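Pool Route Technician (Full Time), Plistotness Pool & Spa Care

Plistotness looks after 104 residential pools on the east side of the valley, plus one decorative fountain we inherited with a customer list and have never managed to shake off. We need one more technician before the season gets away from us.

You would take over the Fusine route, 23 pools a week, most of them behind houses with long driveways and gates that do not close the way the owner says they do. The route comes with a truck, a phone, a pole, and a binder of customer notes going back years. Read the binder. It knows which gate code is wrong, which filter lid bites, and which homeowner would like to discuss algae for as long as you are willing to stand there.

What the work is

You skim, brush, vacuum, empty baskets, test the water, add what the test tells you to add, and write it all down. You backwash filters on schedule. You notice when a pump sounds different from last week and tell the office before it becomes a Saturday call. You leave the gate the way you found it, dogs on the same side as before.

Small repairs (o-rings, gauges, skimmer weirs, the odd timer) are yours. Bigger jobs go to our repair crew, and you may be asked to help them on slow days. We have heard there are slow days.

What we need from you

A valid driver's license and a driving record you could read aloud to your mother. You need to lift a 50-pound bucket of tablets in and out of a truck bed, repeatedly, in August. You should be able to do simple arithmetic in the sun, as dosing a pool by feel is how people end up with green hair and we end up with a phone call.

Pool experience is welcome. So is landscaping, plumbing, or any job where you worked outside by yourself and still turned up the next day. If you don't have the state or county paperwork for handling chemicals, we pay for the class and your time while you sit in it.

You do not need to be a people person. You do need to say good morning.

Training

Your first 3 weeks are spent riding with a senior tech, on full pay. Week one you mostly carry things. Week two you do the work and get corrected. Week three the senior tech sits in the shade and claims to be supervising. After that the route is yours, and somebody picks up when you call the office with a question, including the ones you feel you should know by now.

Pay and the rest of it

Hourly pay, starting rate set by experience and given to you in writing before you ride with anyone. Overtime is paid as overtime. Health coverage starts after your second month. You get paid holidays, two weeks of vacation (please, not both in July), and a boot allowance that covers one decent pair or two regrettable ones.

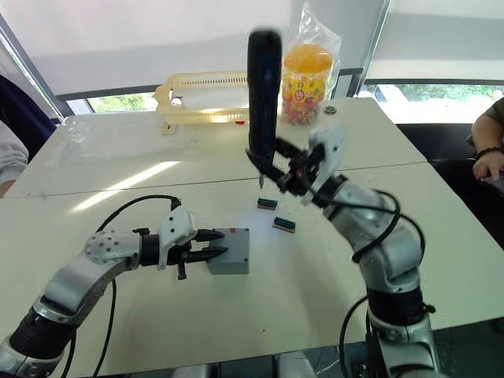
Hours run Monday to Friday, early start, done by mid-afternoon unless a storm has put half a eucalyptus in somebody's deep end. We rotate Saturdays from May on, and you'll work one a month. Last year this company made 1,413 repair visits on top of the regular routes, so if you like fixing things there is room to move over to the repair side later.

How to apply

Send a short note and a list of past jobs to the office, or drop them off at our Gbeho Street counter before noon. A resume is fine and so is a plain sheet of paper. Tell us the worst-kept pool, yard, or piece of equipment you ever had to deal with, and what you did about it. We read those first.

We are interviewing as notes come in and will stop when we find the right person. Everyone who writes gets an answer, even if the answer is no.

Last updated: 3rd April

Plistotness Pool & Spa Care | Gbeho Street office, weekdays | Contact us | © Plistotness. All rights reserved. | Back to top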